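Brornness Candle Club – Questions We Get a Lot

How do I join?
Just come along! We pour on the second floor of the Hevosier building, and your first 2 sessions are free. We had 1,356 candles on the drying shelves last September, so you'll be in busy company.

Which wax is best for beginners?
Soy, every time. It melts low and cleans up with soapy water. Etell, our house blend, is a great next step – it holds scent so well.

Can I bring my own molds?
Yes, please do! We love seeing new shapes.

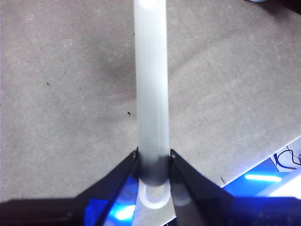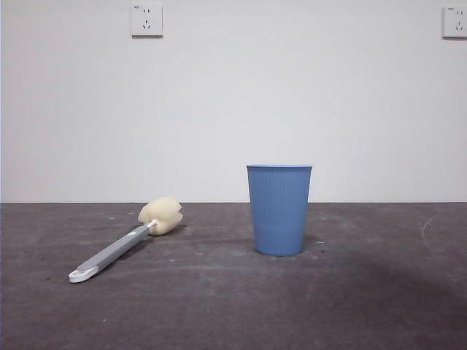
Why did my candle sink in the middle?
Wax shrinks as it cools. Save a little from your pour and top it up once a skin forms.

Do you sell supplies?
Wicks and dye chips only. For jars, try Nel, two doors down.

Can kids come?
Ages 8 and up, with a grown-up. They pick the wildest colors!

Last updated July 14, 2021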